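The arm that stopped listening at cycle 603

I said in January that I would write up the gripper fault once we had a cause I believed in. We have one now, so this is that post. It is longer than the fault deserves.

The job is pulling and seating memory on used server boards. The arm goes in over the board, the fingers close on a module, it lifts, and the module goes in a tray. Seating is the same in reverse with a force limit. Effie Cowie wrote the motion program and I look after the hardware. We call the cell Edby, after the label on the cabinet it lives in.

We had planned a run of 1000 cycles without anybody touching it. At cycle 603 the arm came down to a slot, closed, and kept going down. The force limit should have stopped it at 48 newtons. It didn't. The board flexed enough that I could see it from the desk, and I hit the stop button. One slot had a cracked latch and the board was scrap.
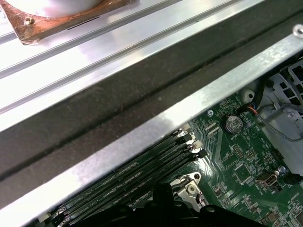 My first guess was the force sensor, and I lost two days to it. I swapped it for the spare, zeroed it, and pressed on it with a kitchen scale underneath. Both sensors read fine. Effie's guess was a bad slot height in her table, and she went through every entry by hand. Those were fine too.

The log was what gave it away. The force reading before the crash was the same number, to the last digit, 47 times in a row. A real sensor never does that, even with the arm parked. The reading had frozen at a low value and the program was checking the limit against it, over and over, and being told everything was OK.

The cause was the sensor cable. It ran through the wrist with no slack, and at one particular wrist angle it pulled on the connector. The link dropped, and the driver handed back the last good value with no error. I could repeat it by turning the wrist and tugging with one finger.

Catriona Strachan, who signs off our risk assessments, was less interested in the cable than in the driver. Cables will fail, she said, and she wanted to know what the arm does when one does. Fair enough. We had written "force limit" on the sheet as a protective measure and had never tested it with the sensor unplugged.

So there are three changes. The cable has a proper loop and a clamp. The program now stops if the reading is stale -- Effie checks the timestamp and the value both. And before each run I pull the sensor plug with the arm moving slowly in free air, and it has to stop by itself or we don't start.

The long run has been started again from zero. I still need to order latches.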